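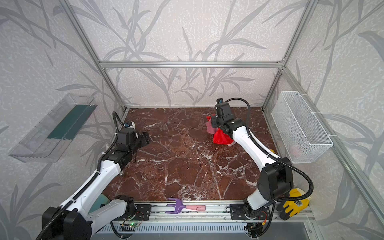 I've been putting the Postma frame kit through its paces in our shared workshop since October, and I've grown very fond of it (my knuckles less so!). You get aluminium extrusion, a front rail and black mounting plates for two arms, and it all goes together with 118 bolts and one hex key you'll want to replace straight away.

- **The frame.** Solid as anything once it's square, though squaring it took me a whole evening and plenty of tea. Extra bits go on easily, and our wire mesh basket is just held to the frame with white cable ties.

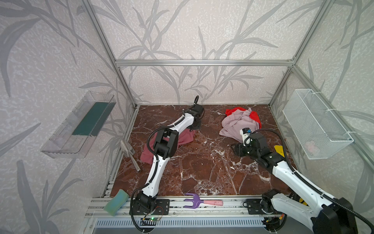 - **The rail.** My favourite part by a mile. Each arm sits on its own plate, and there's enough rail left between them that our purple-and-pink garden fork has more or less moved in. I'd have liked a cover for the little circuit board, with its green light out in the open like that.
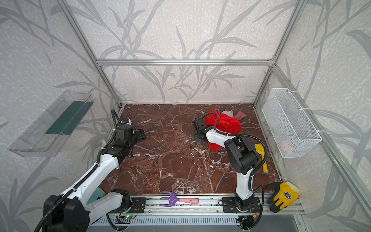 - **The instructions.** Oh dear. Page 15 is upside down, and Somkiat Boonchu had to redraw the wiring for me on the back of an envelope.

It cost us $1063 from Ombridge, plus $24 for delivery, and I'd buy it again, with a better hex key.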